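Packaging Test Technician (Part-Time)
Senthorpe Materials Laboratory, Kiltden site

Posted March 30, 2019
Reference: 305
Reports to: Lina Hijazi, Laboratory Supervisor

Senthorpe tests closures and small containers for food and household goods producers. The Kiltden site has two open positions on the closure line. Each is a fixed contract running through the end of August, with renewal subject to workload.

Duties

Measure opening and closing torque on screw caps and record results in the lab database.
Condition samples at set temperature and humidity before testing.
Carry out leak and drop tests according to written procedures.
Check label adhesion and print legibility after conditioning.
Calibrate the Onishi torque meter at the start of each shift and log the readings.
Prepare sample returns for clients, including Grutberg.

Requirements

High school diploma or equivalent. Nearly two years of work in a laboratory, quality control or production setting. Ability to read technical drawings and use calipers. Basic spreadsheet skills. Applicants must be able to stand for up to four hours at a time. Prior torque testing experience is useful but training is provided on site.

Hours and pay

Shifts are mornings or afternoons, assigned monthly. Pay is hourly and depends on experience. Safety shoes and lab coats are supplied. 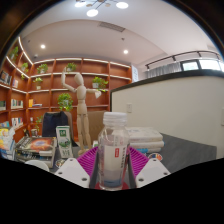
Clear plastic bottle with ribbed screw cap.

How to apply

Send a resume and a short cover letter to the Kiltden office, quoting the reference number and your preferred shift. Selected applicants will be invited to an interview and a short practical measurement test. Travel costs are not reimbursed.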